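Sosuvex 资产申报系统 使用手册
第四章 首次填报个人财产申报表

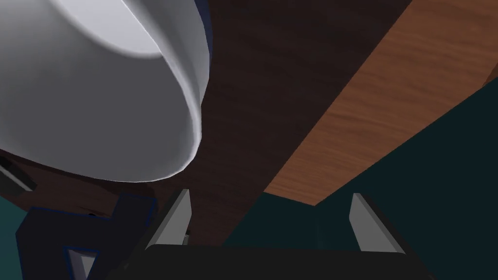 图 4-1 白色圆形物体与深棕色木质表面（渲染图）

欢迎您来到这一章！第一次申报财产，面对那么多栏目，难免有点发怵，不过请放心，咱们一步一步来，泡杯茶慢慢填就好。本章适用于 Redton 议会议员、候补议员及其办公室人员，账号由廉政事务处统一开通。

1. 用工作证编号登录，首次登录须修改初始密码。
2. 点击“新建申报”，选择申报年度。每年 7 月开放填报，逾期后入口会自动关闭。
3. 在“不动产”一栏逐项录入房屋和土地。与配偶共有的，请填写您本人所占份额（这一处填错的人最多，多看一眼总没坏处）。
4. 在“股权与投资”一栏录入持股公司名称及比例。比如您持有 Rautiainen 公司的股份，应填公司注册全称，不要只写简称。
5. 录入单笔价值超过 3,000 元的礼品、差旅资助和酬金，并注明赠与方。
6. 上传证明材料，每份文件不超过 20 MB。
7. 核对汇总页，点击“签署并提交”。

注意：页面闲置 20 分钟会自动退出，中途要去开会的话，记得先点“保存草稿”。

警告：提交后的内容将进入公开登记册，不能自行删除。如需更正，请填写 66 号更正表，写明原因，交登记官 Ilari Heiskanen 审核。

提示：从旧系统 Cemby 迁移过来的历史记录共 1,698 条，目前只供查阅。要是发现自己的旧记录有出入，请联系系统支持 Issa Hourani，并附上记录编号。

提交成功后，系统会生成一份回执，请下载保存，第五章讲利益冲突声明时还会用到它。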